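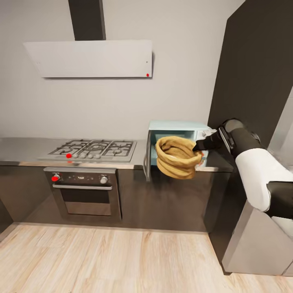
## 4. Cleaning and changing the filters

The Etus wall hood has two filters: a metal grease filter and a charcoal odor filter. The grease filter can be washed and used again. The charcoal filter cannot be washed.

**Caution:** Turn off all burners and let the cooktop cool before you reach under the hood. Switch off power to the hood at the breaker.

### 4.1 Grease filter

Clean the grease filter after every 63 hours of fan use, or sooner if you fry often.

1. Hold the filter with one hand and press the latch with the other.
2. Lower the front edge and slide the filter out. Keep it level – grease may have collected along the back.
3. Soak it in hot water and dish soap for 14 minutes.
4. Brush both sides with a soft nylon brush. Do not use steel wool or oven cleaner.
5. Rinse and stand it on edge until fully dry.
6. Fit the back edge first, then push up until the latch clicks.

Dishwasher cleaning is allowed at the lowest setting. The metal may turn dull or gray, and this is not covered by the warranty. 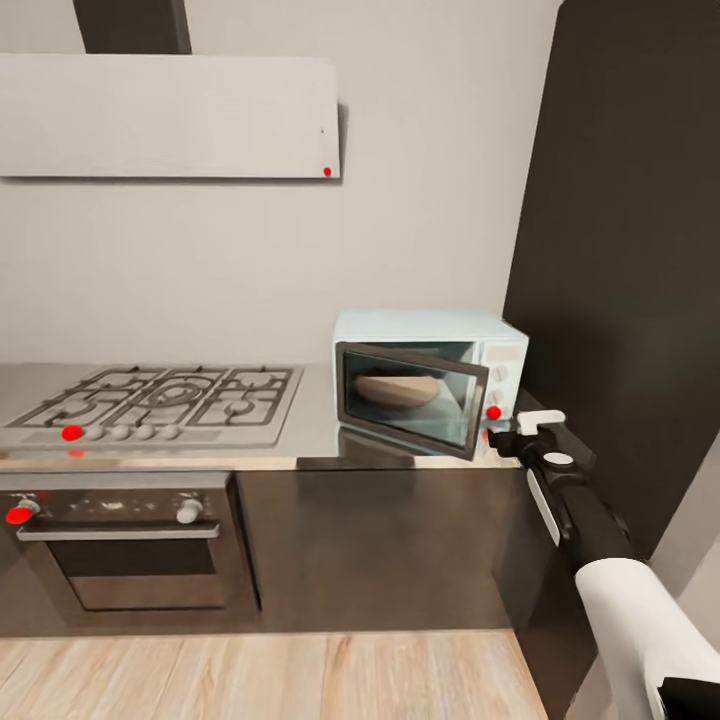

### 4.2 Charcoal filter

Homes that vent outdoors do not need a charcoal filter. If your hood recirculates air, replace the filter after 200 hours of fan use. Order the Amissah round type from your dealer.

1. Remove the grease filter as in 4.1.
2. Turn the old charcoal filter counterclockwise and pull it down.
3. Unwrap the new filter and shake off loose dust outdoors.
4. Line up the tabs, then turn clockwise until it stops.
5. Refit the grease filter and restore power.

### 4.3 Resetting the filter reminder

Hold the fan button until you hear two beeps. If you hear only one, let go and try again. The reminder does not come back on by itself after a power cut – write the date of each change on the card inside the back cover.

**Note:** Have the duct inspected after 1,000 hours of fan use. Do not take the duct cover off yourself.

Section revised 30 April 2025, U. Nyaga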